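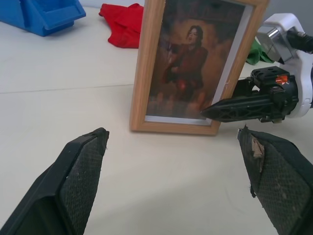 Hi Fouzia, this is the February report on the two-arm project, and I'm going to start with the frame task, because that's what has eaten most of our month. You'll remember the students picked "stand a picture frame on a table" back when we wrote the proposal and we all figured it would take a weekend. Well! It's a wooden frame with glass in it, and glass throws reflections right back at the wrist camera, so the students have been arguing (happily, mostly) over how much to trust that view. The mesh pads are wearing too. One of them has a frayed patch near the tip with the tan layer coming through, so I'd like to move some of the spare parts money to new pads this term.

We have 101 recorded runs of the frame task now, and 809 for the whole project if you add in the cloth folding and the bin tasks from the fall. Zeeshan Soomro keeps the log and he's strict about it - if a run has no notes, it doesn't go in. I was a bit worried that would slow everybody down, but the notes have already saved us twice when two batches got saved under the same name.

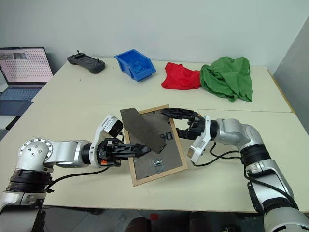

The part that takes real practice is the kickstand. One arm has to hold the frame steady while the other works on the stand, and if the two people driving don't talk to each other it goes wrong fast. Kulsoom Khokhar came up with a little call-and-answer routine for it ("holding," "going," "clear") and the newer students picked it up in one afternoon. We have nine regulars now, plus Shamim Butt, who graduated last year and still shows up on Sunday to help with the software. A good run takes roughly 10 minutes with setup and notes, so an evening session goes by quickly.

What didn't go so well: the Pullura demo day entry. We missed the first sign-up, and that one is on me. Merike Butkienė at Drustard has put us on the waiting list and I'll let you know as soon as I hear.
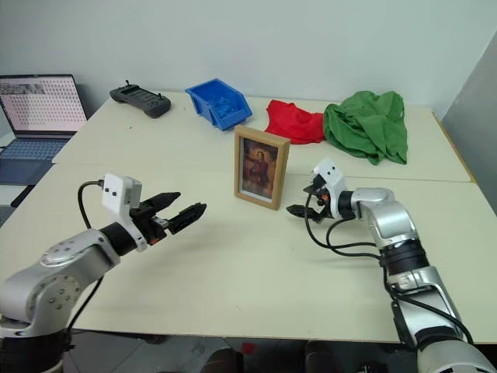

Both arms at the table with the framed picture, cloths and blue bin behind.

Next up, the students want to try the frame starting face down, and then swap in a different one to see how much of what they've learned carries over. I'd also love to get two of them writing the next report with me - they know the details better than I do! On money, we're inside the budget except for the pads, and I'll send the receipts separately.

Thanks again for the extra bench time. It made a big difference this month.

Recent updates
Cloth folding: what we kept and what we threw out
Afridi workshop notes for new drivers
Rulura club night schedule
Fall report: bins, batches and file names

We use cookies to remember your settings and count visits. By staying on this site you agree to our cookie policy. Accept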